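Monday, afternoon session
Bounce rig, match balls for Grundano

Got the rig going again before lunch and I'm very pleased with it. The new release works a treat. The old one always gave the ball a bit of a nudge as the jaws opened, and you could see it drifting towards the wall by the second bounce. Now it drops dead straight, or as near as I can tell from the high-speed clips. Tape marks on the floor under the rig can stay where they are, please don't peel them up!

Job for this round: the Grundano girls' teams say their new balls feel dead compared with the ones they had last season, especially on the far court. They play on the Verhoeven sprung floor in the big hall and on painted concrete in the annexe, so I wanted to get the balls away from both and onto our slab before blaming anything.

What we have in: a bag of Clurnik indoor balls (batch 2410, composite cover, women's size) and a few of last season's, same maker, well worn. All pumped to the middle of the range printed by the valve and left overnight in the rig room so they'd be at the same temperature. Checked them again first thing. All the new ones had held. One of the old ones had gone soft, so I set it aside and didn't top it up, as I want to look at the valve later.

45 drops in total. I lost 2 of those to the light gate not triggering (sleeve in the beam, my fault) and repeated them straight after.

Findings, in the order they struck me:

New balls are very slightly livelier than the old ones at the same pressure. So the complaint isn't in the rubber, at least on a hard floor. I didn't expect that at all and ran the first group again to be sure. Same answer.

The old balls are more scattered between themselves. The new ones sit so close together on the plot that I had to change the marker size to see them. Lovely batch, really.

Seam orientation matters more than I'd have guessed. Landing on a channel takes a little off the rebound and sometimes kicks the ball sideways. I've started setting every ball in the jaws with the valve up and will keep to that from now on. Older data in the blue folder was taken any old how, so be careful comparing.

Then the interesting bit. I rang the club to ask how they pump the balls and they use a Detex hand gauge, the dial sort, kept in the kit cupboard. They dropped it off after lunch and I put it on our reference line. It reads high, and by enough to feel in the hand. A ball that the dial calls correct is properly underinflated. I took 3 of the new balls down to what the Detex calls correct and dropped them, and there's your dead ball! Rebound well down, and the sound is different too, a sort of slap where you want a ring. I could have picked them out with my eyes shut.

I'm fairly sure this is most of the story. It doesn't explain the far court, though. If it were only the gauge, the balls would feel dead everywhere. Possibly the players notice it more there, or possibly there's something going on under the boards at that end. A sprung floor soaks up part of the bounce by design and it only takes one area with tired pads to make a real difference. I'd love to take the portable mast over and do a grid of drops, baseline to halfway, both ends. Needs the hall to be free for a couple of hours and nobody running about.

To do:
– Gauge: tap test and re-zero, see if the needle comes back. If it won't, tell the club to bin it. Don't lend them ours.
– Take the soft old ball apart, or at least put it under water and look for bubbles.
– Ask for floor plan and pad layout from Verhoeven. The club may have a copy in their handover pack.
– Repeat the underinflated drops with a colder ball. They store the bag by an outside door and I suspect that makes things worse in winter.
– Write the seam orientation rule on the card by the rig.

Side note on the release: closing force is set with the small grub screw, a quarter turn at most. Over-tighten it and the jaws mark the composite cover. I have one Clurnik with a faint pair of dents that I'd rather not explain.

Plots are saved with the raw clips, new balls in one folder, Detex-pressure drops in another. The light gate file needs the first row deleting each time, it writes a blank when it wakes up. I'll fix that when I next have the code open. For now the rig is powered down but still set up for the cold ball run, so leave the drop height alone if you need the room tomorrow, and shout if you fancy helping with the hall grid – it should be a good one.
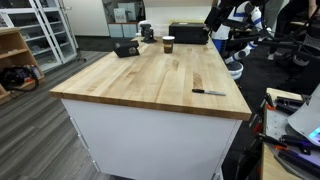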